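The Long Afterlife of the Family Computer

There is a cupboard under the stairs in most British houses, and in most of those cupboards there is a computer. It hasn't been switched on since the router was last changed. It holds the wedding photos, a half-finished family tree and a CV listing badminton as an interest. To throw it away would be unthinkable. To plug it in would be worse.

Dendthorpe, a market town with three bakeries and one working cash machine, decided last winter to do something about its cupboards. The result is a monthly repair afternoon in the old Guthrie shoe shop, where the foot-measuring gauge is still screwed to the floor and everybody trips on it. You bring in whatever has died. You are given tea, a numbered ticket and a seat in what used to be children's sandals.

I went in February with a desktop I had owned for 17 years, which is longer than I have managed with any sofa. I had expected a room full of radios and toasters. There were 2 toasters. The rest of us were clutching computers, and all of us had the look of people bringing a very old cat to the vet.

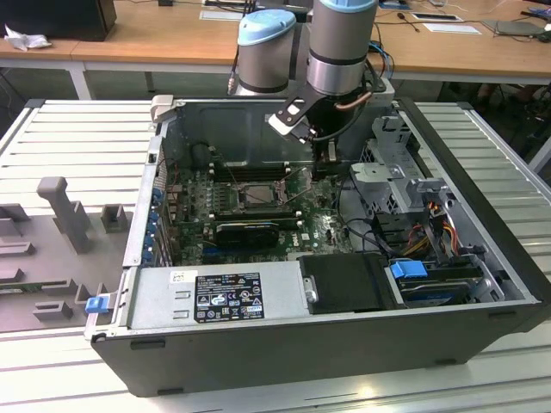
The trouble with an old desktop is that it can nearly always be saved. A new drive, a bit more memory, a good go with a soft brush, and off it trots. Phones have the decency to become hopeless. They seal themselves shut, swell slightly and die, and you can be sad about it in the shop while choosing a case. A tower just sits there with its screws on show, daring you to have a go.

And so we have a go. The woman ahead of me had kept hers alive through two house moves and a divorce, and seemed to regard it as the steadier of her relationships. Her files, she had been told, came to 2,997 photographs, most of them of a spaniel. She wanted every one. She also wanted the Clureck tax program from years back, which runs on nothing made since and which she doesn't use, but you never know.

I understand the feeling. My own machine has a folder called Lunia, after a novel I began in a rented flat with damp walls. It stops at 3,817 words, in the middle of a storm, with the heroine on a roof. I've not read it in a decade and I paid for parking in order to rescue it.

They got it off in the end, on to a memory stick the size of a thumbnail. The computer came home with me too. It's back under the stairs, next to the hoover, and the stick is in a drawer somewhere - possibly the one with the batteries.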